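12 Aug 2022

I closed my fixed deposit in April, and I still think about whether it was a good decision. The deposit was with Singhal, a small lender in Lokham. It paid 3 per cent a year, while the price of rice and cooking oil in my street was rising much faster.

I don't complain about the lender. They were polite, and the money came in 2 days. The penalty for early closing was 76 rupees on each 1,000 of interest – less than I had feared.

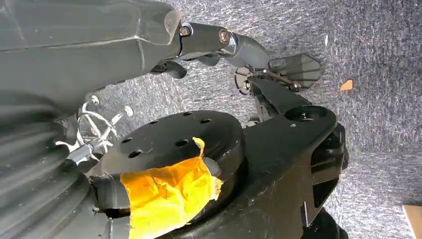
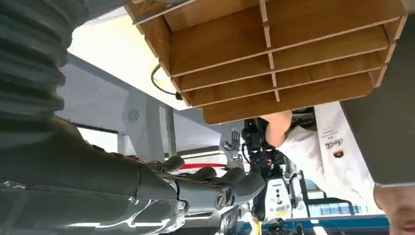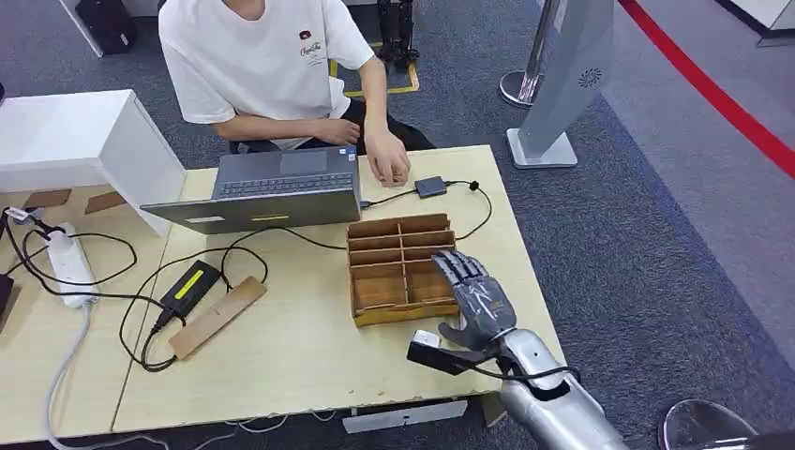
Does a fixed deposit protect savings when prices rise?

Only when the interest, after tax, is higher than the rise in prices. If it is lower, the number in the passbook grows but it buys less every year.

My bank in Simora explained this to me with a leaflet about a fund named Graltora. I read the leaflet twice and did not buy. The yearly charge was written in very small letters, and I could not find out what happens if I need the money early.

For now I keep half in a savings account and half in short government bills. I will write again when the first bills are repaid.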